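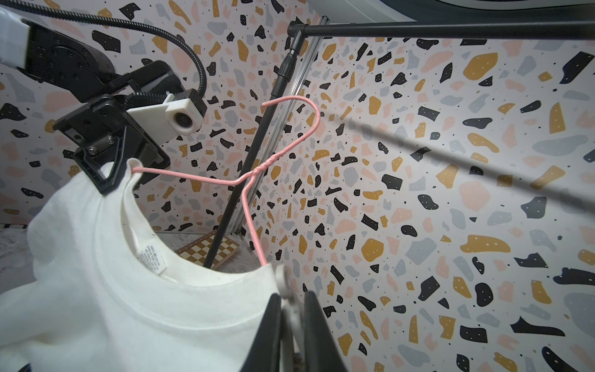
Drying and Storing Knitwear and T-Shirts: Frequently Asked Questions

Applies to the Ukard garment care guide, second edition. Last revised 2024-09-05.

Can cotton T-shirts be dried on hangers?
Yes. Jersey cotton holds its shape on a hanger if the shirt has been spun first. A soaked shirt carries enough water to stretch the shoulders and lengthen the body. Insert the hanger through the bottom hem, not the collar. Pulling a hanger through the neck opening strains the ribbing, and stretched ribbing does not fully recover.

Which hanger should I use?
Any smooth hanger with a coated or molded surface. Bare wire can leave rust marks on damp fabric. Check coated wire for cracks at the twisted neck and at the ends of the arms, where the coating wears first. The arms should stop short of the sleeve seam. If they extend past it, the fabric will dry with a raised point on each shoulder.

How do I remove shoulder points that have already set?
Dampen the area with a spray bottle, smooth it by hand, and let it dry flat. If the mark remains, press on the reverse side with a warm iron.

Can sweaters be hung?
No. Wool, cashmere, and loose cotton knits should be dried flat on a mesh rack or towel. Turn the garment once when the top side is dry to the touch.

What does the square symbol on the care label mean?
A square refers to drying. A circle inside it means tumble drying is permitted — one dot for low heat, two for normal. A curved line across the top of the square means line drying. A horizontal line in the center means dry flat. A cross through the symbol prohibits that method.

The label has faded. What now?
Treat the garment as the most delicate fiber it could plausibly be: cold wash, no tumble drying, dry flat.

How much space should I leave between garments?
Leave 2 inches on an indoor rail. In a humid room, increase the gap and run a fan across the rail, not directly at it.

Does the Goverel folding rail hold a full load?
The Goverel holds up to 11 pounds, measured wet. Spread the weight evenly and lock both side braces before loading. The smaller Pinto rail is intended for shirts and underwear only.

Who maintains this page?
Beverley Haslam, textile care editor. Corrections can be sent through the contact form. Questions about replacement parts go to the Asham service desk — please include the model number printed under the base.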